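ok teleop thread bc people keep asking what I do all day. typing this between takes so sorry in advance

short version: I wear the gloves and headset, the robot does what my arms do, we save it, the model learns from it later. 16 October 2023 and I am still mostly a puppeteer

current task is "put the things away." basket in one hand, item out, item onto shelf. sounds like nothing. it is 100 takes per variation

we had 623 good takes on the list as of this morning. good = no drop, no bonk, no me sneezing halfway through a reach

the sneezing one is real. robot sneezed too. arm went right up. take deleted

controller software is Multo. I like it fine. the menu for remapping wrist roll is buried three levels deep and resets whenever the headset goes to sleep, so I've learned to never take a long lunch

things I wish I'd known in April when I started:

slow is not better. if I creep up on the shelf the policy learns to creep too, and then hesitates forever in front of it. move like you would at home on a normal day

don't look where you're not reaching. head tracking gets recorded. I glanced at my phone in one batch and the model picked up a lovely little glance to the lower left. had to throw out the whole batch

grip before lift. count one beat. then lift. new people always do both at once and the handle slides down the fingers

also your elbow matters!! on a gripper arm you can get away with anything, on a humanoid the elbow goes where yours goes and it WILL find the side panel of the shelf

someone asked why not just grab the arm and drag it through the motion. we do for some stuff. the Zarnley bench setup is all hand guided, you put it in soft mode and push it around, great for wiping and drawer pulls. but for standing tasks you'd need a second person to keep out of the way of the legs and your own hands end up in all the footage

also after an hour of it my shoulders are done

remote has its own pain tho. there's lag. tiny, but you feel it in the fingers, and no real sense of weight. I go by the sound of the motors more than I shoud admit

ok back on, next variation is basket hand stays low while holding something at the handle at the same time. fiddly. two jobs for one hand
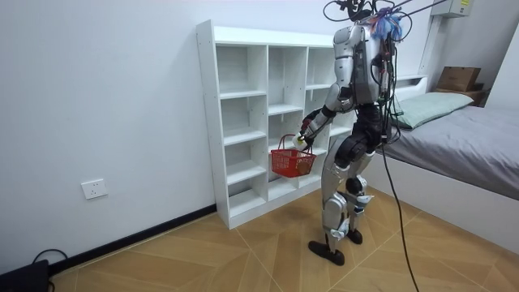 anyway the low carry is worse for me than for the robot, I have to hold my arm bent at hip height the entire approach and not drift up. I drift up. everyone drifts up

trick from the Plerthorpe people, put a strip of tape on your own pants at the height you want and touch it with your wrist before you start. dumb. works great

shelf order for this set is bottom row first then up. top row I'm leaving for tomorrow, my reach and its reach don't line up there and I need to redo the scaling

q from replies: yes failed takes get kept too, separate folder, labeled. a fumble and a clean recovery is worth more to us than another perfect one imo

q: no you can't skip calibration. stand straight, arms out, hold still, every singel time you put the gloves back on

q: hours? I do 40 min on, 20 off. past that my takes get sloppy and it shows up in the data

ok headset's charged, going back in. more later if my wrist survives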